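Stalska Community Kitchen: progress report to the Reuter Fund
Period to 2024-12-01

Work on the kitchen refit is on schedule apart from the extraction system. The old units came out in the first week of November and the floor has been levelled and sealed. Broma fitted the two sinks and the hot water supply, and both have passed inspection. The extraction hood is three weeks behind because the supplier, Prukitz, sent the wrong ducting. The correct parts are now on site and the fitting is booked.

Lunches carried on from the side hall during the works. We served 1,389 meals in the period, against 1,300 in the plan. Most went to people over sixty, as before, but more families came at half term and we expect the same over the winter break. Washing up was done by hand throughout. The dishwasher will go in after the hood, as the two share an electrical circuit that has to be upgraded first.

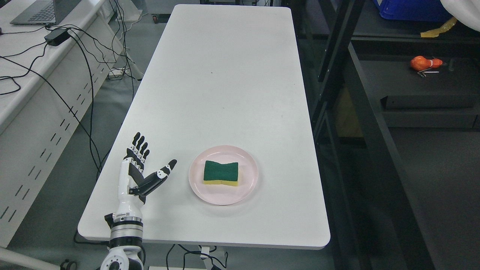 Mārtiņš Stankevičius told us the lunches had kept going better than he expected, but that the side hall was too cold by the doors and people were leaving as soon as they had eaten. He asked for a later finish once the kitchen reopens. We have agreed to try closing at half past two and will report on numbers next time.

Food hygiene training ran on 3 mornings. Of the 20 people who enrolled, 17 finished and have their certificates. The others have been offered places on the next course.

Spending stands at 46 per cent of the grant. The ducting mistake has cost us nothing, but the circuit upgrade was not in the original budget. We would like to move money from the furniture line to cover it and keep the existing chairs for another year. Please confirm whether this needs a formal change request.

Still to do: hood, circuit, dishwasher, shelving in the dry store, final inspection.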